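Department of Packaging and Product Studies / Student Projects / Final Reports

Tabletop Storage in Shared Workrooms: Final Report of the Small Items Group

Submitted by Kai Ostermann on behalf of the group, 3rd May

1. Purpose of the project

The Small Items Group was formed to study how small containers, lids and loose parts are stored and returned on worktables used by several people in turn. The work was carried out in the Vukitport teaching rooms under the course requirement for applied projects. The group had a budget of 600 for materials and was allowed the use of one table and the shelf above it.

The question set at the start was a narrow one. Where a table has no drawers and is cleared by a different person each time, what arrangement allows the next user to find an item without moving the others? Earlier student work at Brurnen had treated the same question for cupboards and closed boxes. Open surfaces had not been covered, and the supervisor asked that the group limit itself to those.

2. Method

The group compared two ways of laying out the table. In the first, referred to as the flat layout, every item had its own place on the surface and nothing was put on top of anything else. In the second, the stacked layout, the larger flat pieces were placed one on another at one side and the small items were kept together in the open space that remained.

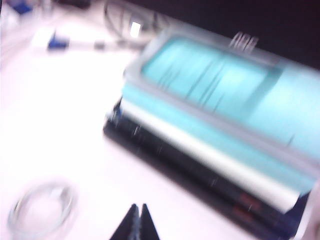

Each layout was used over 30 working sessions. At the end of every session the person leaving the table filled in a short sheet giving the items used, the items put back and any item that could not be found. The sheets were collected in the Anghel folder and copied into a single table by two members of the group, who worked separately and then compared their entries. Where the entries differed, the original sheet was consulted and the member who had completed it was asked to confirm the reading.

The table produced 2,140 entries in all. Sheets with no session number were left out, as it was not possible to say which layout they belonged to. The group regrets this loss, which fell mostly in the first week, before the printed form had been corrected to include a box for the number.

3. Results

Under the flat layout, users returned items to the correct place more often, but the working area became too small for tasks that required a sheet of paper to be laid open. Several sheets record that items were pushed aside to make room and were not moved back afterward.

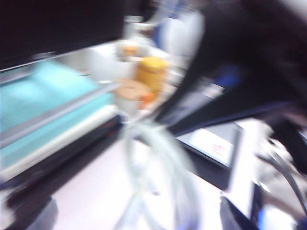
The stacked layout left more usable space and was preferred by most users. Its main difficulty lay with the small items, which have no fixed place and tend to drift toward one another in the course of a session. Color proved to be of more help than shape in this respect. A bright yellow container standing upright among its neighbors can be picked out at once, whereas a flat tan lid lying beside it is easily passed over, and pale containers do little to draw attention to themselves on a light surface. The sheets support this: lids were reported missing more often than the containers they belonged to – in most cases they were later found on the same table.

A second finding concerns the shelf. Members had expected the area under it to be used for items needed least often. In practice it was used for whatever had been put down last, and the group's written guidance on the matter had no measurable effect.

4. Limits of the study

Only one table was used, and all of the users were students familiar with the project. The group did not test labels. A set of adhesive labels was ordered from Ostari, but the delivery came after the last session and the labels were returned unopened.

5. Recommendations

The group recommends the stacked layout for tables on which paper work is done, with 3 conditions. Lids should be kept on their containers at the close of each session. Where new containers are bought, strong colors should be chosen for those in frequent use. The front part of the table should be kept clear of storage at all times – including storage described as temporary.

The session sheets and the combined table have been handed to the department office and may be consulted there on request. A group wishing to continue the work next year is advised to begin with the labels and to agree on the printed form before the first session is held.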